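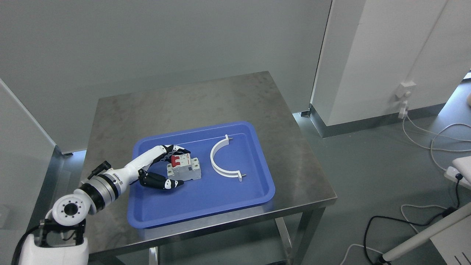 El brazo de Burine con la mano puesta en el magnetotérmico, bandeja azul.

Tiempo de lectura: 2 min

Imprimir | Enviar por correo

Incidencia 17. Abierta el 1/10/25 por Dario Zanetti, célula de clasificado.

Buenas, soy Dario otra vez. El brazo se me ha vuelto a parar con el aviso de "agarre no confirmado", 3 veces en el turno de mañana. Los interruptores los coge sin problema, el lío viene con las abrazaderas blancas de plástico (¡las dichosas abrazaderas!), que cierra los dedos y el programa dice que no hay nada.

Lo que he probado: reiniciar el controlador de la mano, nada. Recalibrar los dedos con la rutina de Udier, aguantó un rato y otra vez igual. Bajar la velocidad de cierre, algo mejor. 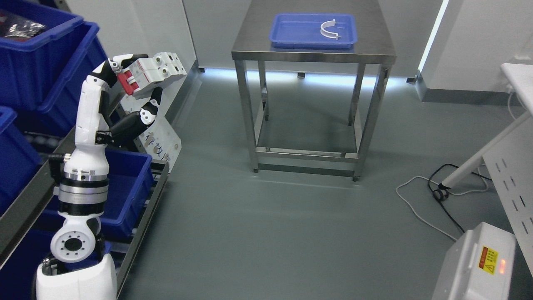
Con la velocidad bajada he dejado el lote seguir, pero vamos lentos y quedan 1,000 piezas del pedido de Flilavness. Antes esto lo separábamos a mano entre 2 y yo acababa con las muñecas fatal, así que no me quejo del cambio, ojo. Lo que pasa es que ahora me paso la mañana pendiente de un aviso y sin permiso para tocar el umbral de fuerza. ¿Me lo podéis abrir?

Respuesta de Aiman Liew, soporte: Dario, te he dado acceso al umbral. Bájalo un punto solo para la abrazadera y apunta cada parada.

Dario: Hecho, lo pruebo esta tarde. Dejo la incidencia abierta.

Contacto | © Khoo | Volver arriba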